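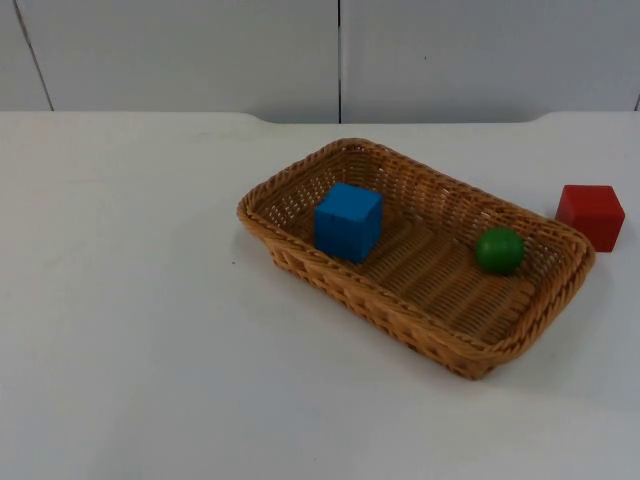 Blue block and green ball in the wicker basket, red block beside it

I've had the Hernorik tidying arm on hire since April, and for small bits on a worktop I'm rather fond of it. Give it a woven basket and a clear surface!

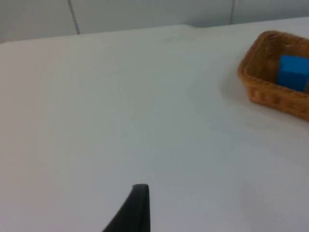

The gripper's own view, basket at top right

Pale tables suit it best, I find (mine's white). 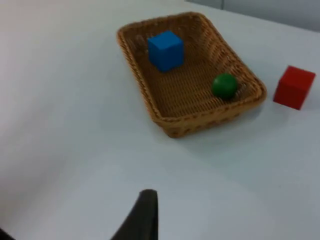

Dark finger in front, basket further up the table

Leave a gap between basket and blocks, so the fingers have room.

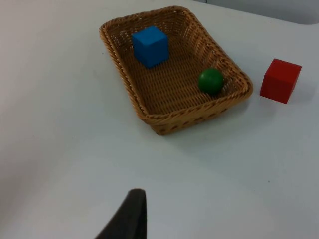
Red block just clear of the rim

Hire is £56 for 2 weeks, delivery included.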